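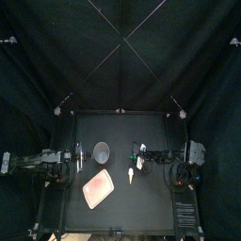
Henness Puppet Workshop: Questions We Get Asked a Lot

Hello and welcome! If you've landed on this page you are probably thinking about signing up for one of our shadow and tabletop puppetry courses, or you've already signed up and you're wondering what on earth you've let yourself in for. Rizal and I get a lot of the same questions by email, and we do love answering them, but we're slow typists and we're often up to our elbows in glue, so we've put the common ones in one place. Last updated 14/05/2022.

Do I need any experience?

None at all. Most people who come to the beginner course have never held a puppet, apart from maybe a sock with buttons on it when they were six (which counts, in my book). We start with a plain paper bag and a pencil and go from there. If you have done some acting, dancing or model building, you'll find bits of it come in handy, but you may also have a few habits to unlearn. Actors, bless them, tend to look at the audience when they should be looking at the puppet.

How long is the beginner course?

There are eight sessions of two and a half hours, with a tea break in the middle that always runs longer than planned. The first three are for building, the next three are for learning to move what you've built, and the last two are for putting together a short piece of your own. People do ask if they can skip the building part and borrow one of our puppets. You can, and we'll find you a nice one, but I'd gently encourage you to make your own. You'll know where the weight sits and which knee is the wobbly one, and you'll be a lot more patient with it.

What does it cost?

The beginner course is $128 for all eight sessions, with materials included. The weekend course on rod puppets is $69, and you get to keep the puppet. We ask for the full amount when you book. If that is hard to manage, please write to us and we can split it into smaller payments. We've done this for plenty of people and there's no form to fill out.

What's the difference between the beginner course and the weekend course?

The beginner course covers a little of everything: shadow figures, tabletop figures moved by one or two people, and a small taste of marionettes at the end, mostly so you can see how much trouble they are. The weekend course is all rod puppets, all the time. You come in with nothing on the first morning and leave the second afternoon with a figure about as tall as your forearm. It's a busier pace, and your hands will be tired. Kayode Oyewole teaches it, and he's much more organized than I am, so you'll start on time and finish on time.

What age do you have to be?

Sixteen and up for the evening courses. In July we run family mornings where children from seven can come along with a grown-up, and those fill up fast, so do get your name down early. We can't take children without an adult, even very sensible ones.

What should I wear and bring?

For the building sessions, wear something you don't mind getting paint or glue on. We have aprons, but they've been through a lot. Bring reading glasses if you use them for close work, and a small pair of scissors if you have a favorite. We supply everything else.

From the fourth session on, please wear plain black if you can. Long sleeves, no logos, no shiny buttons, soft shoes. It doesn't have to be new or matching, and black that has gone a little gray in the wash is perfectly fine. Take off watches and bright rings too. A watch face will catch the light every time you lift your arm, and then everyone in the room is watching your wrist.

Why is everything black, anyway?

It's an old trick and a very simple one. When a puppeteer dressed in black works against black cloth, with light coming in only from the sides, the eye slides right past the person and settles on the puppet. You don't vanish, and you aren't meant to. An audience can usually make out a shoulder or the shape of a head if they go looking. After a minute or two most of them stop looking, and that's a lovely thing to feel from the inside.

The cloth matters more than people expect. Cheap polyester has a shine to it, and under a lamp it goes a sort of purple. Wool serge is beautiful but costs the earth. For home use, I usually tell people to buy the heaviest matte cotton they can afford, wash it once, and hang it with a bit of fullness so it drapes. Pulled tight it shows every wrinkle.

Can I set up a little stage at home?

Yes, please do! A sturdy table at about hip height is all you need to begin with. Standing is kinder to your back than kneeling, and if two or three of you are working the same figure you'll want room to shuffle past each other. Paint the top a flat dark color or cover it with felt pulled snug and stapled underneath. Felt also quiets the feet, which can otherwise sound like somebody dropping spoons.

For lights, two clip-on desk lamps will do, one on each side and a little behind the front edge, pointed across the table so they don't spill on the cloth at the back. Use LED bulbs. They stay much cooler near fabric than the old kind, and you still want to keep a good hand's width of clear space all the way around each lamp. Never leave them on when you go off to make a sandwich.

How heavy are the puppets?

The tabletop ones are lighter than they look. We carve heads from foam and cover them with paper and glue, and the bodies are mostly cloth over a simple frame. Our biggest figure is an old sea captain named Juma, who needs three people and does get heavy by the end of an evening. Students take turns with him in the sixth session. Take breaks when he's yours, and tell your partners if your arm is going. Everyone's arm goes with Juma.

I have sore hands, or a bad back. Can I still take part?

Very likely, yes. We have tall stools for anyone who'd like to sit, and the rods can be fitted with fat foam grips that are much easier to hold. Working the feet means a lot of bending, so we'd put you on the head or the hands. Let us know when you book and we'll have things ready for you. The building is all on one level and there's an accessible restroom just inside the door.

How many people are in a group?

We never take more than 12 on the evening courses, and fewer on the weekends. For the showing at the end, we can seat 21 guests, so each student gets one ticket to begin with and we share out what's left.

Do I have to perform at the end?

No, and I mean that. The showing is friendly and quite short, and most people find they want to be in it once they've made something they're fond of. If you'd like to run the lights or look after the sound, that's every bit as useful, and good hands backstage are always welcome.

Where are you, and is there parking?

We're on the ground floor of the old Cabral button factory, on the river side. Come in by the green door and follow the corridor to the left. There's free parking behind the building after five in the evening. Before that you'll need the public lot on Zokthorpe Street, a five-minute walk away. There's a rack for bikes by the green door as well.

What happens if I miss a session?

Don't worry, it happens in every group. Write and tell us and we'll send you notes, and you can come in half an hour early the next time to catch up. If you have to drop out before the course starts, we'll refund you in full up to two weeks ahead. After that we can move your place to a later course once.

Can I hire your puppets or your stage?

The puppets, sometimes. Please write to Rizal Halim with your dates and a few words on what it's for. We ask for a deposit, and for large figures we like to come and show you how to pack them. The stage pieces we don't hire out anymore, I'm afraid, but Rizal is very happy to share his drawings if you'd like to build your own.

Do you make puppets to order?

We do, though slowly. A simple tabletop figure takes us six weeks or so, and a large one with moving eyes and a jaw can take most of a season and cost up to $2,000. Send us a sketch, however rough. Stick figures are fine, and we've had some very good ones on the backs of envelopes.

My question isn't here. What now?

Send us an email through the contact page, or leave a message on the workshop phone. We're usually in during the afternoons, and if we don't pick up, try again after the kettle has boiled.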